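Teaching by tugging: my week as a robot's driving instructor

I am bad at teaching. I once tried to show my niece how to tie a bowline and we both ended up needing scissors. So when the people at Zindwood, a small automation outfit on the edge of Medine, offered me a few days of teaching a robot arm to handle fiddly parts, I said yes before they could look into my record.

There are two main ways of doing it. The first is to get hold of the arm and push it about, which is much nicer than it sounds! The motors go soft, you steer the wrist with both hands, and the machine remembers where it's been. The second is remote control, where you sit at a desk with a handheld controller and the arm copies you, a beat behind, like a polite dance partner.

Zindwood starts every beginner in simulation, so my first lessons were on a screen, with nothing to break except my pride.

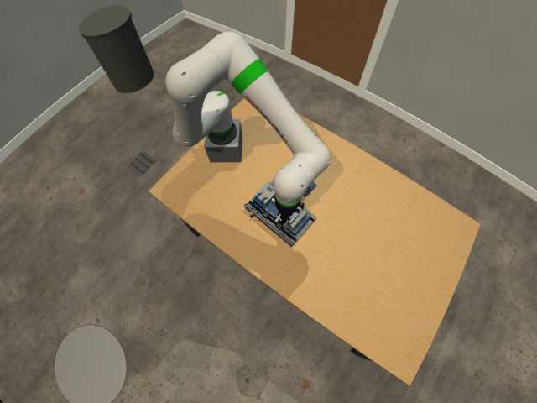

My trouble was speed. I kept diving at the job as if I were picking a chip off someone else's plate, and the software saves all of it, the lunges and the dithering too. If I wobbled, the robot learned to wobble. What helped was thinking about the whole arm and leaving my own hand out of it. With the forearm sloping down from that high bend and the wrist tucked back towards the pedestal, a little nudge at my end could swing an awful lot of white tubing. And the gripper is black, going down among dark components, so from the wide view I could hardly tell where the tool stopped and the work began. I learned to pause up high, line up, and then come down slowly.

My target was 100 clean demonstrations. A clean one means no bumping, no changing your mind halfway, and no stopping to scratch your nose (I lost more than one to my nose). The training set I was adding to, which they call Drundari after a house someone used to rent, already held 764 of them, recorded by people with far steadier hands than mine.

I tried hand guiding on a real arm on my second day, and I loved it. You feel where the joints want to go and where they'd sooner not. The snag is that your own body gets in the way of everything, and you end up with your elbow in front of whatever you're trying to see. Remote control is clumsier to begin with, but your demonstrations come out looking like something a robot could do by itself.

It is also tiring in a way I hadn't expected. After 3 sessions my shoulders were up round my ears and I was closing my thumb and finger on thin air at supper.
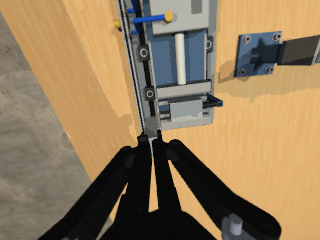 Do you need to be able to program to do this? Most of the people I met couldn't write a line of code when they started, and several still can't. You need patience, a fairly calm hand and a willingness to throw away a bad attempt and begin again.

My best run came late on, after a large mug of tea. I'd been chatting to a woman from Ó Riain, a firm that repairs control panels, and she told me to breathe out as I closed the fingers. I felt daft, but I did it, and I got through 2 good ones in a row before I got cocky and rushed the next. I've gone back to lining up high and counting to three in my head, and they've said I can come in again in February to finish my hundred.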